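Periodic Inspection Checklist, Table Cell 2
Site: Olunside
Machine: Franka Emika arm, two-finger gripper
Inspected by: Annelore Schmieder
Reviewed by: Aksel Hallgrímsson
Date: January 2021
Last full inspection: October, by Helge Strand

Results are entered as OK, OK with comment, or Open. An open item stays on the sheet until the person named has signed it off.

1. Before power-on

1.1 Emergency stop within reach of the operator's chair. OK.

1.2 Base bolts tight, witness marks lined up. OK. Marks repainted, old ones were flaking.

1.3 Controller vents clear of dust. OK with comment. Filter vacuumed. Replace at next inspection.

1.4 Mains lead and ground connection. OK.

1.5 Walkway on the operator side clear. OK with comment. Chairs to be pushed in or moved off before any run above reduced speed.

2. Arm and joints

2.1 Covers seated, no cracks. OK.

2.2 Brake release and hold, each joint. OK. Joint 4 clicks a little louder than the others, same as in October.

2.3 Free movement by hand in guiding mode. OK.

2.4 Joint limits in software match the cell sheet. OK with comment. The cell sheet still showed the old limit for joint 1. Corrected by hand and initialed. Demetrio Palacios to issue a clean copy.

3. Gripper and cable

3.1 Finger screws tight. OK. One screw took a slight turn.

3.2 Homing cycle, three times in a row. OK.

3.3 Grip force at setpoint 28 N. OK.

3.4 Wrist cable. OK with comment. The loop needs enough slack for full wrist rotation but must not touch the tabletop. Tie moved one position toward the wrist. Check again after 1,000 cycles.

3.5 Finger clearance above the marble when picking low items. OK with comment. Lower limit raised by 2 mm. Thin books are to be taken by an edge or stood up first. 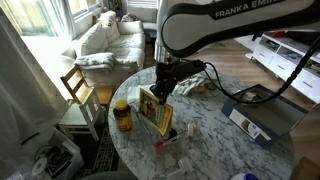
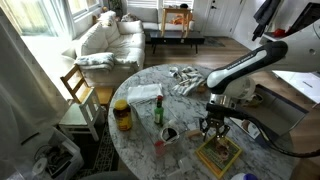
Yellow-edged book at the gripper, wrist cable looping off to the right.

4. Work surface

4.1 Table stable, feet locked. OK.

4.2 Table height against reference mark. OK.

4.3 Items within the taught area. Open. A book corner close to the front edge is outside the area we taught. Move the item in, or extend the area and repeat 2.4. Begoña Palacios to decide.

4.4 Cups and mugs empty of liquid before a run. OK. Checked by hand.

4.5 Glass items. OK with comment. Reduced speed whenever glass is on the table. Setting is 70 mm/s, stored under the profile name Midtbø.

4.6 Cloths and gloves. OK with comment. Keep them flat or well away from the fingers. Loose fabric caught in the finger guide was the cause of the October stop.

5. Function test

5.1 Pick and place, 115 cycles at reduced speed. OK. No faults logged.

5.2 Stop during downward motion. OK. Held position, no sag.

5.3 Restart after stop. OK.

Open at sign-off: 4.3. Clean cell sheet under 2.4 to follow.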